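Trosholm Cups: read me first

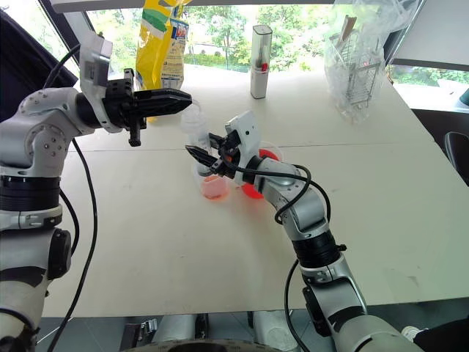 Hello! This is the little guide that goes with the Trosholm cups folder, and I've tried to write it the way I'd explain it to you over the washing-up. It's all about drinks on a table: cups, what's in them, and pouring a bit from one to another. If you came for the big kitchen set with the pans and the drawers, that's Zovach and it has its own readme.

What's in the folder

There are 126 short clips and a notes file. Most of the clips have 2 cups in them, one see-through and one coloured, and a drink of some sort. I like a drink with a bit of colour to it (squash is lovely for this), as plain water in a clear plastic cup is a nightmare to see against a pale table. I learnt that the hard way back in February and had to bin a whole afternoon's worth!

The notes file has one line per clip. You get the clip number, which cup the drink started in, which cup it was meant to end up in, and a remarks column where I ramble. Do read the remarks. "Dribble" means some went down the outside of the cup, "puddle" means I needed a cloth, and "short" means a good mouthful got left behind.

About the cups

Clear plastic ones are light and they squash if you hold them too hard, so the rim goes oval and the drink comes out in a funny place. Hold them a little below the rim and they behave much better. Coloured cups are far easier to spot but you can't see how full they are from the side, so for those I wrote the starting amount in the notes. Full is 100 ml in my book. Anything more and it slops.

Please don't stack the clear ones while they're damp. They stick together and then you're there for ages with your fingernails.

Things I know are wrong

Clips 90 onwards use a slightly different way of writing the remarks, which was Dehua Lei's idea and a good one, but I haven't gone back and changed the early ones. I will! A few lines say "orange" for the cup where others say "red". Same cup, different mood. Treat them as one colour and you'll be fine.

Using it

Help yourself for teaching, tinkering or research. If you put it in something public, a mention of Trosholm would be nice. Eliécer Ayala looks after the folder when I'm away, so send corrections to either of us, with the clip number please.

Last tidied June 28, 2026. The lids and straws are going in a separate folder once I've named everything.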